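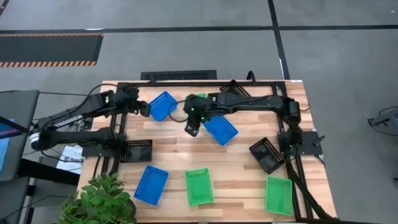 Welcome to the September walk-round of the Redham community workshop, and what a pleasure it was to do this one with the doors open and the sun coming in! The checklist follows the same order as last time, starting at the front door and finishing in the yard, with my comments after each item so that whoever does the next one can see what I was looking at. If you take one idea away from this round, make it colour sorting. Small plastic baskets in blue, green and black on a butcher-block worktable are easy to tell apart from across a room, and I would love us to do the same with hand tools, offcuts and fixings (see item 9). Marks are OK, Watch or Fix.

1. Front door and ramp - OK
Door opens fully and closes by itself. The new closer is a joy, no more slamming. Ramp surface is sound and the handrail is solid all the way along. Moss is just starting at the bottom corner, so a stiff brush before the wet weather please.

2. Signing-in book - Watch
Book present, pen present (hooray). Several people are signing in and forgetting to sign out. If we ever have to clear the building we need to know who is in it. Mortimer has offered to move the book to the other side of the door, where you walk straight into it on your way home.

3. Fire exits - Fix
Main exit clear. The rear exit had a sheet of ply and two bikes leaning across it when I arrived at half past nine. I moved them and the door opened first push. Please, please keep this one clear, even for five minutes. I have painted the floor in front of it with yellow hatching and I think it looks splendid.

4. Extinguishers - OK
All in place, pins in, gauges in the green. The one by the glue bench has had its bracket lowered so shorter members can lift it down. Service labels are in date.

5. Fire alarm - OK
Tested from the call point by the kitchen. Audible everywhere, including the spray room with the extractor running, where we had trouble last year. Well done Hélène for chasing the second sounder.

6. Electrics - Watch
Leads and plugs looked at by eye on every bench. One extension reel had a nick in the outer sheath near the plug and has gone in the quarantine box. Do not take it out again because yours is missing! Trip switch tested and reset without fuss. The sockets on the north wall are crowded, and I have asked Čestmír for a price on two more doubles.

7. Bandsaw - Fix
Guard adjusts smoothly, stop button works, blade tension fine. The lower door catch doesn't hold unless you press it hard, so the saw stays locked off until the part arrives from Denex. I know there is a queue of half-made stools. They will wait.

8. Pillar drill and bench sander - OK
Chuck guard on the drill is new and beautifully clear. Clamps are hanging where they should be. Sander belt changed, tracking good. The gap at the rest had crept open, so I closed it up. Worth checking every time you use it, it only takes a moment.

9. Tidiness and storage - Watch
Better than last time by a mile. The top shelf in the timber store is still carrying boards that are too long for it, and they stick out at head height. Anything over the length of the shelf goes in the floor rack. As for the colour idea: blue for measuring and marking, green for hand tools, black for fixings. Balthasar thinks red ought to be kept for broken things only and I agree with him.

10. Dust extraction - OK
Bags emptied, filters shaken out. Suction at the far end is noticeably stronger now the split hose has been replaced. What a difference to the air in there.

11. Glues and finishes - Fix
Metal cabinet closed but not locked. Inside was an unlabelled jam jar with something brown in it. I do not know what it is and neither does Attila. It has been set aside for proper disposal. Oily rags go in the lidded bin, opened out flat, never in the paper recycling.

12. First aid - Watch
Main kit full apart from medium plasters and eyewash. Both are on the shopping list, 35 plasters and 5 eyewash pods. The accident book has one new entry, a splinter, dealt with on the spot and nicely written up.

13. Yard and bin store - OK
Gate latch oiled. Security light comes on. Nettles behind the skip have been cut back, and there turned out to be a perfectly good path under them.

Fix items are to be cleared before the Paulík chair course begins. If you can take one on, write your initials beside it on the copy by the kettle. The Watch items get looked at again next round, and I'd be very glad of company if anybody wants to learn how it is done.

Checked by Attila Bozsik and me, H. Hawthorne has the spare keys.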